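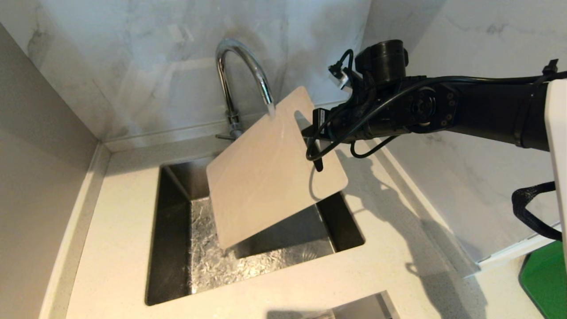

Station 2, sink task: arm holding a cutting board under the running faucet.

VERKANCE TEST KITCHEN
Robot Work Near Water: Inspection Checklist with Comments

Date of inspection: 2021-02-03
Inspector: Augustina Osei
Operator on duty: Sepehr Ansari
Reviewed by: Tamás Bakos
Area: Station 2, sink and adjoining counter
Checklist reference: 756

Marks used: S = satisfactory. C = satisfactory with comment. N = not satisfactory, action required. NA = not applicable to this station.

Section A. Before the water is turned on

A1. Risk assessment for the task is on file and covers wet work. S

A2. Emergency stop tested by the operator at the start of the shift. S

A3. Emergency stop can be reached from the operator's position without leaning over the sink. C
Comment: It can be reached, but the operator must turn away from the arm to do so. Move the pendant holder to the near side of the station.

A4. Electrical outlets serving the station are on ground-fault protection and were tested in January. S
Comment: Test record seen, signed by Esmaeil Karimi.

A5. Floor is dry and a mat is in place where the operator stands. S

Section B. Arm, cables and connectors

B1. Manufacturer's ingress rating for the arm and the gripper is recorded separately. N
Comment: The file holds a rating for the arm only. The gripper must be treated as unprotected until its rating has been confirmed in writing.

B2. Cables at the wrist are secured so that no loop hangs below the arm during wet work. N
Comment: Cables loop around the wrist and gripper, and one hangs in a loose curve under the arm. A low loop can collect water and can also catch on the faucet. Secure it along the upper side of the arm, leaving enough slack for full wrist rotation.

B3. Connectors near the wrist are seated and covered. C
Comment: A small plug with a white tip projects from the wrist assembly. Confirm that it is fully seated and fit a splash cover.

B4. Braided sleeve beside the body panel is free of wear and clear of the counter edge. C
Comment: No wear found by hand inspection with power off. Clearance to be measured at the next inspection.

Section C. Grip and handling

C1. Object is on the approved list for the sink task. S
Comment: Plastic cutting board with handle cutout. Knives, glass and ceramic items remain excluded.

C2. Grip is taken near the handle, and the gripper is kept out of the direct stream. S
Comment: Board was held near the handle notch, with the water falling on the board itself.

C3. Flow is kept low enough to limit splash onto the arm. S
Comment: A thin stream was used. Operators should keep to this setting.

C4. Object is tilted so that runoff goes into the basin. S
Comment: The lower left corner of the board was inside the basin. Keep this angle in the written procedure, as a flatter position may send water onto the counter.

C5. Speed limit for wet work is set and locked. N
Comment: Limit was set but not locked. Corrected by Mr. Ansari during the inspection.

Section D. After the task

D1. Water is turned off before the arm is moved away from the sink. S

D2. Gripper fingers and wrist are wiped down and checked for moisture before storage. C
Comment: Carried out, but the log has no column for it. Nima Ebrahimi to revise the log sheet.

D3. Entry made in the station log. S

Actions required

Items B1, B2 and B3 must be closed before further wet work at Station 2. Dry tasks may continue. Item C5 is closed, subject to a repeat check at the next shift. Items A3, B4 and D2 are to be closed within 5 working days.

Signed: A. Osei
Countersigned: T. Bakos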